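Turnley Shared Workshop - Evening Course Handouts

We use cookies to remember your place in the course notes. By continuing to read, you accept them.

Building a Handheld Gripper at Home
Handout 4: Fingers, pads and the first table
Notes by Fitzgerald Dvorak

Welcome back, and thank you for bearing with me last time when I talked straight through the tea break. By now most of you should have a gripper body with the arms fitted and the jaws moving freely in your hand, even if the action is still a little stiff. In this handout we get to the part I enjoy the most, which is taking the thing to a table with crockery on it and finding out what you have really built.
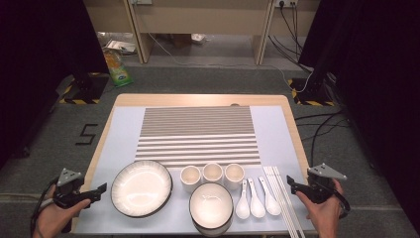
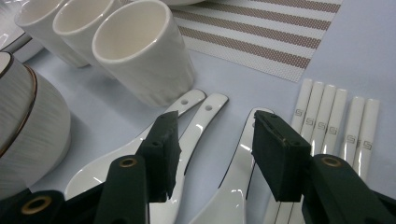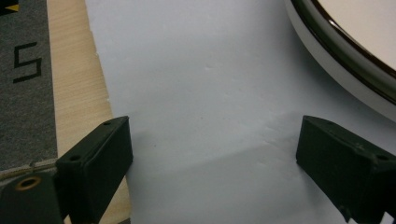
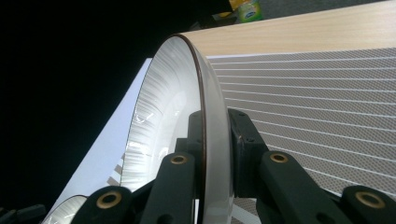 Do I need to have a motor in the gripper before I can start practicing with it?

You can leave the motor for much later. A handheld gripper is worked by your own fingers, and everything you learn about pad shape, jaw opening and approach angle carries over when you bolt the same jaws to an arm. I would go further and say that people who fit the motor first spend their evenings chasing wiring faults when the trouble is a pad that sits a hair out of line. Get it working well in the hand, then come and see me about motors.

1. Checking the jaws

Before anything else, close the jaws slowly over a strip of printer paper and pull. The paper should drag evenly along the whole face of the pads. If it swings to one side as you pull, the pads are meeting at one corner only, and you need to go back and look at how the arm sits on its pivot. Nine times out of ten there is a burr left in the pivot hole (I say this with love, having left plenty of them myself). Run a round file through by hand, blow out the dust and try again.

Please don't reach for the power drill to clean up a pivot hole. The plastic gets warm, the hole grows, and then you have a loose joint that no amount of tightening will cure. We have a drawer full of arms in that condition and you are welcome to look through it as a warning.

2. Pads and what to cover them with

You want a surface that gives a little and grips a glaze without marking it. I use 400 grit paper to roughen the bare pad, wipe it down, and then glue the covering on in one piece, pressing from the middle outward. Leave it clamped overnight. I know the tube says less than that, and I know it's tempting, but a covering that creeps halfway through a session is a real nuisance, and you will be picking glue off it for a week.

For the sanding, hook up the Dustach extractor by the back bench, even for a small job. The hose for it hangs on the Wysocka cabinet. Do put it back there when you have finished - I spent a good part of an evening in April hunting for it.

3. Choosing your tableware

Start with thick, plain, inexpensive pieces that you wouldn't mind losing. A cup is a kind first object, with a side you can come at from any direction. A bowl is harder than it looks, as the wall slopes away and a flat pad wants to slide up it. Spoons are harder again. A soup spoon with a deep bowl rocks when you touch it, so plan to take it by the handle, and come down square to the handle with the jaws only a little wider than they need to be. Chopsticks I would save until you feel cheerful. They roll or scatter if you come in clumsily, and they like to be taken a bit above the middle.

Put down a cloth or a mat if your table is hard. It quiets things down, it saves chips, and it gives a thin piece a bit of give underneath when your fingertips come down harder than you meant, which they will.

4. Two hands

Some of you asked whether it is worth building a second gripper. If you have the patience for it, I think so, yes. A pair lets you steady with one and lift with the other, and soft things such as placemats become possible once you can hold two edges. Build the second one from the same cut list as the first and resist the urge to improve it. Two grippers that open by different amounts will have you overreaching with one hand all evening.

Keep your elbows in, stand close to the table, and route any cables out behind you before you begin. I also like to rest every so often, because a tired hand squeezes too hard and you stop noticing it.

5. Keeping a log

I have asked for this before and I'll ask again: write down what you tried. My own notebook has 366 entries in it, some of them no more than the word "slipped," and I still go back to it. A line for the object, a line for where you took hold of it and a line for how it went is plenty. The Proltcombe group have almost 3000 entries between them now and have kindly offered to let us read theirs, so we shall be spending part of the next session on that.

6. Before next time

Finish the paper test on both jaws. Glue your pads, with the overnight clamp, please. Practice on one cup until you can lift it and set it down without a sound, and then try the same cup from the other side of the table, which feels quite different. Bring your gripper, your log and a small Phillips screwdriver, as the shared ones have a habit of wandering off.

If a joint has come loose or an arm has cracked, bring it along anyway with all the pieces in a bag. Mending one together is a good lesson for everyone, and I always have spare screws with me.

Related handouts
Handout 1: Reading the cut list
Handout 2: Cutting and cleaning the arms
Handout 3: Pivots, springs and the hand lever
Handout 5: Comparing logs with the Proltcombe group
Workshop guide: Using the Dustach extractor

Last updated: 8 September 2020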